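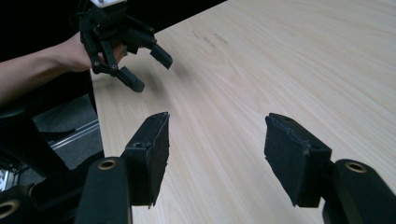 Drotuno opened its handling laboratory to visitors for one afternoon in October, and 206 people came through the doors between one o'clock and closing time. The program head, who has directed the laboratory from its first year, met with this newsletter the following week to discuss the visit and the work that was shown.

The open day was planned with the Tureo training center, which sent 40 of its second-year students. The remaining guests were local employers, families, and staff from other departments. Groups entered by the side corridor and were given a short talk before moving to the tables.

"We wanted people to hold the equipment," the program head said. "In past years we put a robot arm behind a barrier and ran the same routine every ten minutes. People watched politely and asked when lunch was. This year the tools were in their hands."

The tools in question are hand-held grippers with two fingers. A person squeezes the handle, the fingers close, and the recorded motion is later used to teach a robot arm the same task. Guests worked one gripper in each hand or in pairs across a table, and were asked to pick up, turn, and pass ordinary items such as cups, folded cloths, and small boxes.

Asked what visitors found hardest, the program head answered without delay. "Letting go. Everyone can close a gripper on a cup. Setting it down and opening the fingers without knocking it over takes practice, and that is true for the robot as well. Several of our guests from the packing trade understood this at once. They have been telling us so for a long time."

The afternoon produced 900 recorded attempts, of which 104 were set aside for review by the laboratory's own staff. The program head asked that these figures be read with care. An attempt was set aside if the guest stopped partway, if two people reached for the same item, or if the tracking was lost for more than a moment. No attempt was recorded without the guest's consent, and those who preferred to practice only were free to do so.

Fingertip pads drew more questions than expected. The laboratory has tried a number of coverings over the past year, and the choice is still open. "A smooth pad is easy to clean and drops things," the program head said. "A rough one holds well and collects dust. We replace them often and keep notes on how long each set lasts."

Some employers asked whether the work would reduce the number of jobs on their floors. The program head said that the question was a fair one and that the laboratory did not have a full answer. Wu, the logistics firm that supports two of the student places at Tureo, has asked for a separate meeting on the subject, and its shift leads will attend.

The second part of the visit was a demonstration by Drumetti, which supplies the laboratory's arms. It began twenty minutes behind schedule – the room next door was still full – and was shortened as a result. The program head regretted this and said that the next open day would use timed entry.

Plans for the spring include a longer session for the Tureo students, who will return to work with the recordings they made. Employers wishing to send staff may apply through the Drotuno front office.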